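Contra la mochila grande

Las listas de material llegan en junio y las mochilas se compran en septiembre, casi siempre con prisa y casi siempre demasiado grandes. Llevo varios cursos viéndolo en la escuela infantil de Pirnulville, donde me encargo de las entradas de la mañana, y creo que conviene hablar de ello antes de que las familias vuelvan a las tiendas.

Mi postura es sencilla. Un niño de tres a seis años debe llevar una mochila pequeña, de las que se quedan a medio llenar si solo se mete el almuerzo y una muda, y debe prepararla él con un adulto delante. Las dos cosas van juntas. Una mochila en la que cabe todo la termina haciendo el padre la noche anterior, y el niño llega a clase con un bulto cuyo contenido desconoce.

El argumento contrario lo he oído muchas veces y no me parece tonto. Las mochilas cuestan dinero, los niños crecen y una grande dura hasta tercero de primaria. Hortensia Quiroga, compañera mía durante años y madre de 4 hijos, defendía esa compra y hacía las cuentas en voz alta. Le salían bien mientras la mochila aguantara. Las de sus hijos no aguantaron: una perdió el tirador de la cremallera y otra se rajó por la base de arrastrarla por el patio, que es lo que hace un niño cuando la carga le llega a las corvas.

En la espalda de un niño pequeño, la mochila no debería bajar de la cintura. Las correas han de poder acortarse de verdad, sin que sobre un palmo de cinta colgando. El asa superior se usa más que los tirantes, porque de ahí se cuelga en el perchero y de ahí la agarra el adulto cuando cruzan la calle. Son detalles que en la tienda no se miran. Se mira el dibujo.

Sobre el color tengo menos que decir, aunque recomiendo que por dentro sea claro o vivo. En un forro negro se pierde todo. Valentina Godoy, que tiene una tienda de artículos escolares en Skiltimby, me contó que casi ningún cliente abre la mochila antes de pagarla. Se la prueban al niño cerrada y se la llevan cerrada.
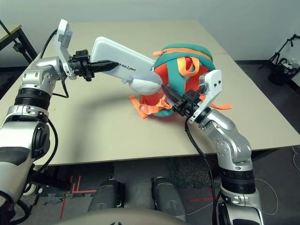
Queda el asunto de quién la prepara. En casa se hace con la mochila tumbada sobre una mesa, boca arriba y con la cremallera abierta hasta el final. De pie se vence hacia delante y el niño acaba sujetándola con una mano mientras empuja con la otra. Tumbada se ve el fondo y se ve lo que falta. Primero va lo plano, después lo duro, y encima lo blando, que se adapta al hueco que queda.

Lo blando suele ser el problema. Hay niños que no salen de casa sin un peluche, y hay escuelas que lo prohíben. La nuestra lo prohibió un mes de enero y lo volvió a permitir antes de que acabara el curso. Yo estaba a favor de la prohibición y cambié de opinión. Un muñeco que entra en la mochila y sale a la hora de la siesta no molesta a nadie. Lo que molesta es el que se lleva en la mano y se olvida en el tobogán. Si el peluche no cabe, se busca otro más pequeño o se queda en casa, y esa decisión la puede tomar el niño sin ayuda si tiene la mochila delante.

Los estuches largos y rígidos, en cambio, no los defiendo. A los cuatro años no se necesita un estuche propio, porque los lápices están en el aula y son de todos. Ocupan la diagonal entera de una mochila pequeña, obligan a forzar la cremallera y vuelven a casa sin haberse abierto. En primaria ya será otra cosa.

Preparar la mochila con un niño lleva más tiempo que prepararla por él. Es una objeción seria para quien entra a trabajar a las siete. Mi respuesta es que se haga por la tarde, después de merendar, y que se acepte un resultado imperfecto. La muda irá arrugada y la fiambrera, torcida. Alguna vez faltará algo, y para eso tenemos ropa de repuesto en el armario de la entrada.

He propuesto a la dirección que la circular de este año diga el tamaño con claridad. La del curso pasado ponía «mochila adecuada», y cada familia entendió lo que quiso. Bastaría con pedir que sea sin ruedas, que cierre con una sola cremallera y que el niño sepa abrirla solo antes del primer día. Lo último se puede practicar durante el verano.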